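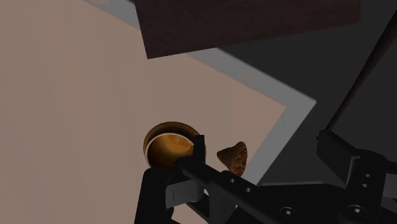 Close view of the bowl and its small brown neighbour, Drukosum table scene

Drukosum Tabletop Practice Pack, version 2

From Stevus. Download only. Simulated table, arm and room, plus a written code of practice.

Drukosum is a simulated room with a robot arm and a table in it, sold together with 11 rules on how to run tests there without fooling yourself. Most customers buy it for the room. Most of the support emails are about the rules.

The work is ordinary. Things sit on a table, the arm has to deal with them, and someone has to write down how it went. The third part is where standards slip. An arm that nudges a bowl across the table has done something, and by five o'clock that something can look a lot like success. The rules say what counts before anyone is tired.

What you get

The room files, with the arm and its two-fingered gripper set up and ready to load
The code of practice, as a printable booklet
Blank run sheets and a worked set of filled-in ones, including the runs that went badly
A scoring script that reads the run sheets and complains about gaps
Close and wide views for checking a run after the fact

Rules that get broken first

Write the task down before the first run. One sentence, with the object and the finishing place named. "Tidy the table" is a wish.

Let go. A pick-and-place run is finished when the object is where it should be and the gripper has opened and moved clear. Holding a thing very near its destination scores nothing, however elegant the holding.

Log contact. If a finger touches something it wasn't sent for, that goes on the sheet, even when everything ends up in the right place. Please don't write "minor". We have read a great many sheets and have yet to meet a major one.

Don't tidy between runs by hand. Use the reset. People who would never dream of cheating will shift a bowl a little towards the arm and call it the same layout.

Keep the clutter. The table may hold things that have nothing to do with the task, and so may the room. Taking them out makes a lovely demo and a useless test. If you do need a bare layout, give it its own name and report it separately.

Do all 100. A reported score is the result of 100 runs on one named layout, with the settings frozen. Stopping at a good moment is treated as stopping, and the sheet is marked incomplete.

Settling arguments from the pictures

Each run saves still views, and two people score from them without conferring. When they disagree, the wider view goes first and the close view second. Close views are persuasive: a finger beside a bowl can pass for a finger on a bowl, and a gripper body has a habit of hiding the bottom of whatever you care about. If neither view settles it, the run is scored as not done. Kinga Pintér wrote that rule and has been asked to soften it every October.

A still tells you where things were at one moment. It can't tell you how they got there, so keep the motion log with it. The scoring script won't accept one without the other.

In the wide view from the arm's side, the gripper hangs open over the right of the table, with the bowl, the cookie and a flat white utensil-like item further left. There is a bed beyond, a red chair to the right and assorted stuff on the floor. All of it stays in. 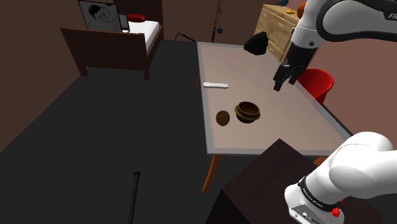
What the pack does not do

It isn't a safety assessment. A good score in a simulated bedroom says nothing on whether a real arm may share a real bedroom with a real person, and the booklet says so on its first page, in larger type than we wanted to pay for. Real cells need guarding, stop functions and someone competent to sign for them. The pack covers test conduct only.

It won't compare your arm with somebody else's either, unless both of you used the same layout and the same version of the rules. Scores from version 1 can't be mixed with new ones. Version 1 was vague on letting go, and some very fine numbers came out of it.

Licences

Single bench: one team, any number of machines
Teaching: one course, students included, run sheets may be copied freely
Site: everyone at one address

All three include corrections to version 2 as they are issued. The Surnia add-on (further layouts, same rules) is sold separately and needs a licence for the main pack. 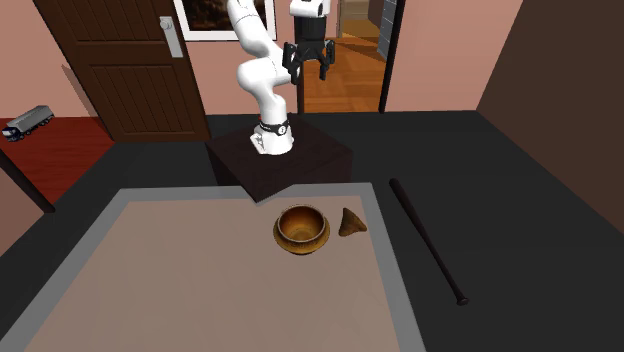 Stevus Practice and Standards Team

The team looks after the wording of the rules, the layouts and the reset positions. Vilmos Fekete handles layout queries. Send him the layout name, the booklet version and the run sheet, with the failed runs left in. Suggestions for new rules go to Kinga Pintér, who would like to know which old one you propose to drop.

Page last revised April 2024.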